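3.2 How the resignation messages spread

Our second set of data covers messages posted by political staff in the four weeks after a senior adviser in Gullon left office and began to criticize the minister in public. We collected 570 messages from 70 accounts. All of the accounts belonged to current or former staff, party members or local reporters, and each had posted on the dispute at least once. Messages that only repeated a link were dropped.

Two coders, Meinecke and Vukčević, read every message and marked it as a claim about conduct, a claim about policy, or a comment on the dispute itself. They worked from the same code sheet and did not see each other's marks until the end of July. Where they disagreed, a third reader (Radonjić) decided. Most disagreements came from messages that mixed a personal charge with a policy complaint, such as a remark that the minister had skipped a briefing on port fees. 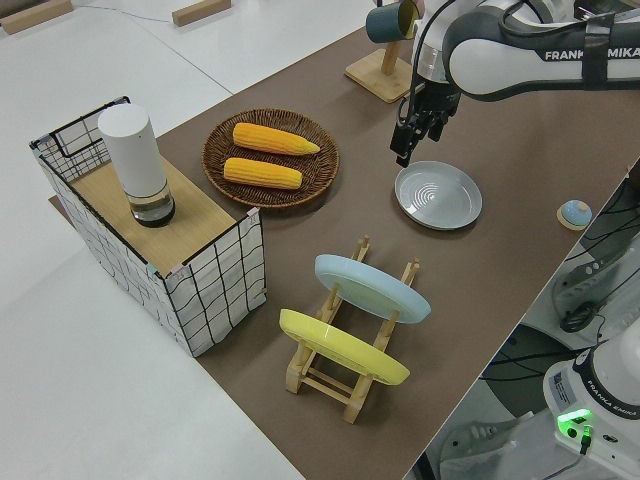
Figure 4. Tabletop with a robot arm, a plate and a mug on a stand.

Claims about conduct drew more replies than claims about policy in both towns we looked at, Gullon and Odbridge. The gap was wider in Odbridge, where the local paper ran the adviser's charges on its front page on a Friday and the party office gave no answer until the next week. Replies from party members were mostly short. Many asked for proof, and a smaller group asked why the adviser had stayed in the job so long. Omerović (in his earlier study of council staff in Fourie) found the same two questions in letters to the editor.

We also interviewed former staff. The interviews lasted 50 minutes each and followed a fixed list of topics, starting with daily work in the minister's office and ending with the decision to speak or stay silent.

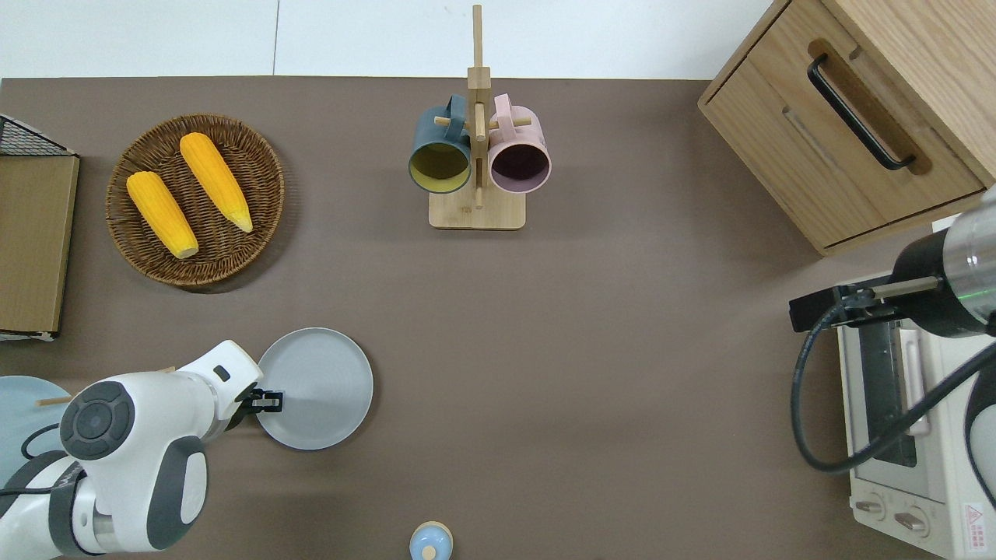 Former staff were more guarded in these interviews than they had been online. Several would repeat a charge only after asking how their names would be handled, and one withdrew a statement the next morning. We treat a charge and its source as separate items in the coding, in the way that the two corn cobs in the wicker basket would be entered as two items even though they lie side by side. A single message could therefore add several entries to the conduct group. The counts in the next section are counts of charges, and they should not be read as counts of messages or of people.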